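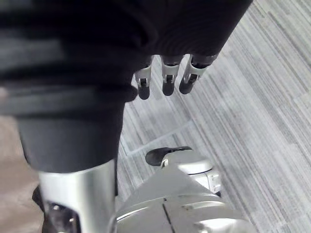

Braltum garment steamer, two months in

Bought this in May after my iron died. Paid full price, no freebie. Quick one bc I have to leave in ten minutes.

Heats up in 60 seconds, that part is true. Tank is 200 ml, good for two shirts or one long dress and then you're refilling. Cap is stiff. Gets easier.

Cotton tees: great. Linen: so-so, you need to go over it three or four times and pull it tight with the other hand. Heavy black stuff (hoodies, my winter coat) came out really nice, no shiny marks like the iron used to leave. Does pick up every bit of lint tho, brush first.

Bad points. Cord too short for my bedroom, had to move the rack. Spits if you tilt it, got a water spot on a silk blouse, dried ok. Hook on the back is flimsy and I dont trust it.

Noise is fine. Weight fine for ten minutes, then my wrist starts to complain.

My sister Silvana has the Funside one, cheaper, bigger tank, but it takes forever to get going and she still uses her iron for collars. So do I to be fair, borrowed one from Rosângela next door. No steamer does collars.

Would I buy again, yes, on sale. Four stars. Will udpate if the hook breaks.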